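Bin picking: where the shop-floor chores stand

Of the small jobs members ask us about, emptying a bin of mixed parts and sorting the contents still comes up more than any other. It is dull work, it is done at the end of a shift when people are tired, and on paper it looks like the sort of thing a robot arm should have taken over years ago. The short answer for spring 2025 is that it can be done for some bins, slowly, with a person within call.

The trial bench at Dinditz has been running a plain version of the task. Mixed items go into an open metal bin, and the arm has to take them out one at a time and put them in a second bin. The items are not sorted or spaced beforehand. Over the trial period the bench logged 720 attempted picks. Some 59 per cent succeeded on the first try. A further share came good on the second or third, and the remainder needed a hand in the bin.
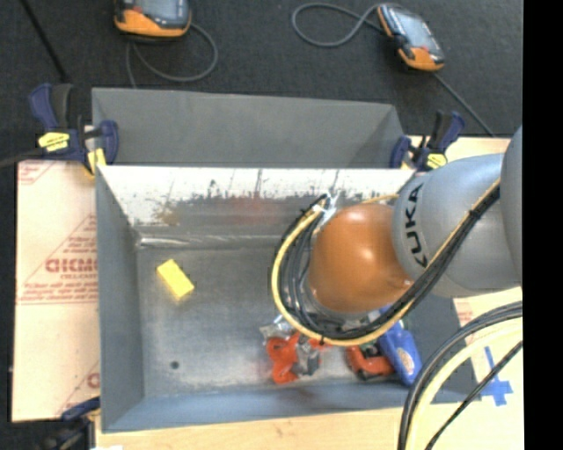
Most of the lost time was in the last few items. A full bin is forgiving, as there is nearly always something on top that can be reached. Once the count is low, whatever remains tends to have rolled or slid against a side wall, and the arm has to come in at an angle without its wrist or cables touching the rim. The Dinditz log puts 43 of the outright failures down to wall contact alone. Clear packaging was the next worst. The depth sensor sees through it, or sees a reflection off the metal floor, and the planner then aims at a point where there is nothing to hold.

Cycle time was 39 seconds per item, retries included. A person doing the same job takes a few seconds. That gap matters less overnight, when the comparison is with the bin sitting there until morning, and it is the overnight case that Grandalari has costed for its own stores. Their figures assume one stoppage per night that waits for the early shift - on the Dinditz numbers I would allow for several.

Two practical points for anyone planning a similar bench. Clamp the bins. A container that shifts by a centimetre spoils the calibration for every pick after it, and the fault will look like a vision problem. Also leave more slack in the arm's cables than the drawing shows, and check the loop at full wrist rotation before the first run.

Household versions of the task (toy boxes, kitchen drawers) are further off, mainly because the container is different each time. Adis plans a drawer test in April, and results will be carried in a later issue.

Comments (3)

Sobczak Tooling
Same experience with walls. We put sloped inserts in ours so parts slide to the middle. Costs you a bit of volume.

nightshift_b
Is the 39 seconds with or without the homing move between picks?

partsbin
Would like to see the same test with oily parts. Clean ones tell me very little.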